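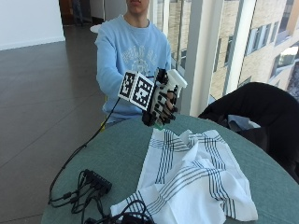
Protokoll vom Serienstammtisch »Skonville«, 14. September 2019, geschrieben wieder mal von mir, weil ich am nächsten am Block saß. Los ging es mit der alten Frage, ob wir bei der Fehlersuche nur echte Patzer zählen oder auch Sachen, die Absicht sein könnten. Ich hab den runden Tisch und das hellblaue Sweatshirt mit dem verwaschenen weißen Aufdruck als Beispiel genommen: So einen Aufdruck kann man in Folge 2 auch nicht lesen, und trotzdem streiten wir seit Mai, ob da »Hadilia« steht oder nicht! Beschluss: Was man nicht lesen kann, kommt nicht in die Liste.

Colm Quinlan hat dann seine neue Sammlung vorgestellt - 19 Anschlussfehler allein aus der ersten Staffel. Der schönste ist für mich immer noch die Szene bei Buko in der Küche, wo die Kaffeetasse zwischen zwei Schnitten die Hand wechselt (ich hab sie mir gleich nochmal zeigen lassen). Zwei Fehler haben wir gestrichen, die Uhr im Flur geht nämlich die ganze Staffel lang falsch, das zählt nicht als Anschluss.

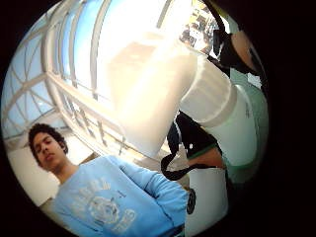
Hellblaues Sweatshirt, dunkle Locken, oben das Glasdach.

Zum Fanheft: Eine Auflage von 1.000 war den meisten zu viel, wir fragen erst mal nach kleineren Mengen. Ich schreib die Druckerei an. Offen bleibt, ob Wan in der letzten Folge wirklich am Bahnhof steht oder ob das ein Komparse mit derselben Jacke ist - Colm sagt Komparse, ich bleib bei Wan. Wird beim nächsten Treffen in Zeitlupe geguckt. Bitte jemand anders die DVDs mitbringen, meine sind verliehen.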